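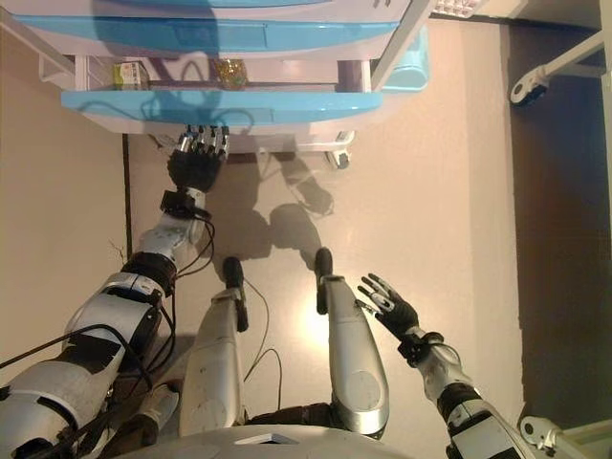 Figure 3. Left hand brought in just under the front ledge of the cart, objects spaced across the open shelf.

Guides > Humanoid Units > Shelf and Cart Work

Updated March | Stevens documentation desk

Section 12: Working at a wheeled cart

This section covers low reaches into an open-sided cart with the unit standing on a hard, smooth floor. It applies to units run under the Kendik controller with two five-axis or better arms and fingered hands. For fixed shelving, use Section 11. For handing objects to a person, do not use this section at all. Those tasks have their own rules and their own speed limits.

Read the cautions first. They are short, and most of the reports we get about cart work trace back to one of them.

Cautions

CAUTION: A cart on casters can move when it is touched. Never start a reach toward a cart that has not been locked or blocked.

CAUTION: Keep people out of the marked work area while the arms are enabled. The stop button holder stands outside the area, with a clear view of both hands.

CAUTION: Do not place a hand between the unit's hand and the cart to "help" a grasp. Stop the unit, then fix the object.

CAUTION: Cables on the floor near the feet are a trip risk to the unit and to you. See 12.2.

12.1 Prepare the cart

1. Roll the cart into the work area and turn it so the open side of the shelf faces the unit.

2. Lock every caster that has a lock. If the cart has plain casters, put a rubber block against the outside of each wheel. A single block will let the cart pivot.

3. Push the cart firmly at the top edge with one hand. If it moves, go back to step 2.

4. Wipe the shelf and the front ledge. Dust and cleaner residue both change how the fingertips grip.

5. Check the ledge for glare. Stand behind the unit at head height and look at the ledge from there. A glossy ledge can return a bright streak from ceiling lights, and the streak can hide the edge from the camera. Turn the cart slightly or dim the light until the full edge can be seen.

Note: Glare on the floor matters less for the grasp, but it can upset foot placement. If the unit is going to step during the task, check the floor the same way.

12.2 Prepare the unit

1. Bring the unit to the start position and let it settle into its stand. Wait for the Kendik panel to show READY before going on.

2. Follow each arm cable by eye from the wrist back to the shoulder. Loops on the outside of the arm should be loose enough for full elbow travel and short enough that they cannot catch on the cart.

3. Tape down any loop that hangs lower than the wrist when the arm is forward. Use cloth tape. Do not tape across a joint cover — the cover has to fold as the joint bends.

4. Look at the floor between and in front of the feet. Route cables back behind the unit wherever you can. Where a cable must stay in front, leave it flat and slack, and mark it on the task sheet so that stepping is turned off for that task.

5. Open and close each hand fully, twice. Watch the fingertips. Stop if any finger lags the others or fails to return.

6. Move nearby stands and brackets away from both arms. The arm that is not doing the reach still moves to keep balance, and it needs clear space too. Check the side away from the task with the same care.

12.3 Set out the objects

1. Use only objects on the approved list for your site. If your site has no list, use the one in the Flolen starter kit.

2. Space the objects so that an open hand can come in on one without touching the next. If you are not sure, stop the unit in front of the shelf and compare the gap to the hand. Do this with the arms disabled.

3. Stand tall, thin objects away from the side walls of the shelf. The walls throw shadow, and a dark object in shadow is hard for the camera to pick out. If the task calls for that placement, write it on the task sheet as a hard case.

4. Treat clear and tinted objects as hard cases also. Depth readings go wrong on them. Textured surfaces are often easier than smooth ones, but test before you rely on it.

5. No single object may weigh more than 200 grams when the reach is made below waist height. Weigh filled containers. Do not go by the label.

6. Use empty or sealed containers only. No liquids in open containers, on any shelf, at any time.

12.4 Approach and reach

1. Call out "arms live" and wait for the stop button holder to answer.

2. Enable the arms from the panel. Keep the speed setting at Low for the first reach of every session, even if the same task ran well earlier in the day.

3. Bring the working hand to the hold point. The hold point is just outside the front edge of the shelf, with the fingers extended and slightly curled. It may be above or below the edge, depending on the task.

4. Pause at the hold point for at least 3 seconds. The stop button holder checks the gap between the fingertips and the ledge during this pause.

5. If the hold point is below the ledge, the hand must back away from the cart before it rises. Do not lift straight up. A hand that rises against the underside of a ledge can tip a light cart or jam a finger, and the force limit may not trip in time to prevent either one.

6. Once the hand is clear of the ledge and level with the shelf opening, allow the reach to continue.

7. Keep the other hand open and away from the floor. It should not bear weight. If it drops toward the floor during the reach, press stop and check the balance setting before you try again.

8. After the grasp, bring the object straight out past the ledge before turning or raising the arm.

Note: A missed grasp is not a fault. Let the unit return to the hold point and try once more. After a second miss, stop, disable the arms and reset the objects by hand.

12.5 If contact happens

Light contact between a fingertip and an object is normal. Any contact between the arm, wrist or cable and the cart counts as a contact event and is handled as follows.

1. Press stop. Do not try to drive the hand out of contact while the arm is under load.

2. Wait for the panel to show code 514 (arms held, brakes on). If a different code shows, look it up in Appendix B before you go near the unit.

3. Support the forearm from below and release the brake for that arm only.

4. Move the arm away from the cart by hand, back along the path it came in on where possible.

5. Check the wrist module and the cable where it leaves the module. A pulled connector can look seated and still drop out later under motion.

6. Check that the cart has not shifted. Repeat 12.1, steps 2 and 3.

7. Write the event in the log, including the hold point used and the speed setting. Minor events go in the log as well. They are how the limits in this section get revised.

12.6 End of task

1. Return both arms to the rest position before anyone enters the work area.

2. Disable the arms and call out "arms off."

3. Remove the objects from the shelf. Throw out any container with a crack or chip.

4. Unblock the cart last and roll it away from the unit, never across the cables.

Sites using Previer carts: the ledge on the older model sits lower than the drawing in the Previer sheet shows. Measure it yourself and enter the measured height on the task sheet — the default value will put the hold point too close.

Next: Section 13, Drawers and doors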